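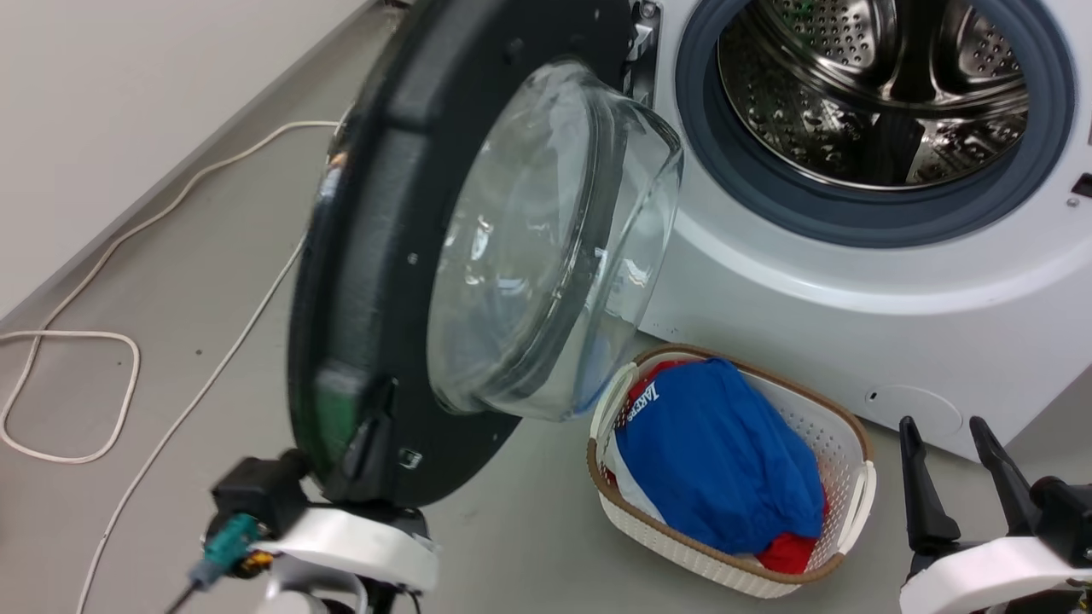

Lenka meint, die Wolle dürfe nach dem Beizen ruhig über Nacht im Sud liegen bleiben, dann ziehe der Krapp gleichmäßiger auf, und ich will ihr das gern glauben, auch wenn mein Strang vom April dabei arg stumpf geworden ist.

**6.11.24, Färbeheft**

Also noch einmal von vorn, ganz gemütlich: 585 g Garn von Kopecký, Alaunbeize, dann das Krappbad bei 40 Grad angesetzt und langsam höher – diesmal wirklich langsam, liebe Ungeduld! Probe 2 gefällt mir am besten, ein warmes Ziegelrot, fast wie die alten Dächer in Brondatow. Oľga, falls du das liest: Der Rest vom Sud steht zugedeckt im Regal, nimm dir bitte davon für deine Seide.

Weinstein nachbestellen.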